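Clerkov Room Checklist – April
Checked by Osvaldo Pagano, 4:00 p.m.
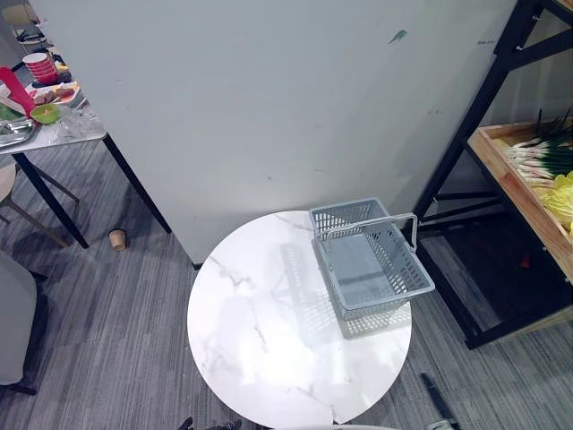 SECTION 2: TABLES, BASKETS AND FLOOR

Round table – OK. Top is level, no chips found by hand along the rim.

Gray shopping basket – OK. Handle up, nothing left inside. Load limit stays at 25 lb.

Partition – Comment. Scuffs and a small green mark on the panel. Clean with Vulto spray and recheck. Pushed by hand, did not rock.

Carpet tiles – Comment. Paper cup on the floor by the partition. Pick up before opening.

Side table with bowls and food – Comment. Cover the plate or clear it. Keep the plastic bag back from the corner.

Walkway – OK. Over 24 inches clear on the door side.

Recheck open comments by 6:00 p.m. – O.P.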